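Woveck cell, right arm loses position at the tray – thread in Maintenance & Repair

silvia_rusnak
26 Apr 2025

Hello all. I look after a cell with two arms on a common aluminum rail, each one bolted to its own black plate, with the walls and the back closed in. The job is to handle small screws and a yellow tray. Since January the right arm comes to the tray a little too far to one side. I homed it again, I changed the finger pads, and the error returns after 90 cycles, sometimes after 60. 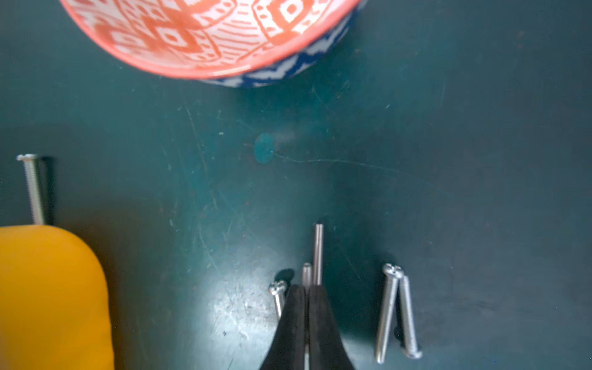

What I checked until now: the finger screws, the wrist connector, the zero mark on the base joint. Everything is tight. The left arm runs the same program in mirror and has no such problem. The controller is a Vadus, with the original firmware. Before I open the shoulder joint I would like to hear if somebody had the same.

Ogura_fan52
Did you check the plate under the arm? You wrote about every joint, but the plate is also a joint in a way. On my cell one bolt was loose and I searched in the software for a whole week.

silvia_rusnak
I checked them by hand only, not with the torque wrench. Here is the whole cell, so you see how the plates sit on the rail.
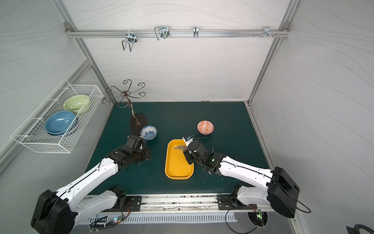

Both arms on the front rail, right gripper over the edge of the tray.

Ogura_fan52
Thank you, it helps. I see dark specks all along the rail. If some of this is under the plate, then the plate does not sit flat and the torque wrench will tell you nothing. Take the plate off, clean both faces, put it back and tighten crosswise in two rounds.

relay_and_rust
I don't agree. Dirt under a plate gives a constant error. Silvia says that it grows with the cycles, so for me it is the cable. When the wrist cable is too short it pulls on the last joint at every turn. Give the loop more length and try again, it costs you five minutes.

Ogura_fan52
A plate which rocks does not give a constant error. It moves a little with every stop of the arm.

relay_and_rust
Possible, but then she would see it in the base joint too – and she says the zero mark is good.

silvia_rusnak
Please, both of you are helping me :) The zero mark is on the joint itself, so if the complete plate moves, the mark still looks correct. I did not think of this before. I will do the cable first and then the plate. My colleague wrote down how he did it on the left side last year, I copy it below.

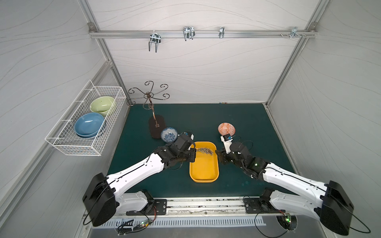 Posted by Igor Hrnčiar for silvia_rusnak

I did this work on the left arm, the right one is only mirrored. Park both arms and switch off the power at the main switch, not only at the controller. Support the upper segment with one hand before you touch the plate, because the arm is heavier than it looks. Mark the position of the plate on the rail with a pencil. Then follow the steps.

1. Loosen the plate bolts in a cross pattern, half a turn each. Do not take out the first one completely while the others are tight.

2. Clean the rail and the bottom of the plate with a dry cloth, then with alcohol. Clean the slots of the vent panel also, otherwise the dust comes back.
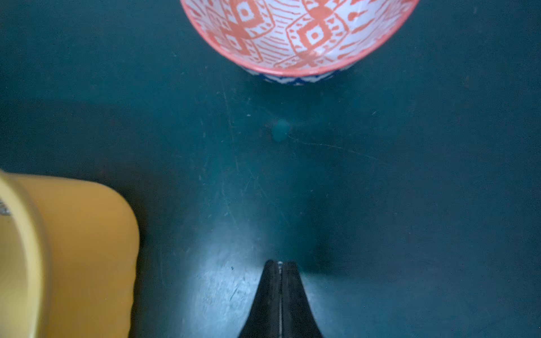 3. Set the plate on the pencil mark and tighten in two rounds. We use the value from the Relard sheet that came with the rail. If you have another rail, ask the supplier.

4. Power on, home the arm, close the fingers and drive to the check point on the mat at low speed. Write down the offset. Repeat after 52 cycles and compare.

relay_and_rust
Good list. I would put one more step between 3 and 4, to move the wrist by hand from end to end and watch if the cable gets tight anywhere.

silvia_rusnak
I add it. Cable loop is now longer, and after 60 cycles the offset is smaller but not zero. So maybe you are both right. The plate comes off tomorrow morning, I will write the numbers in this thread.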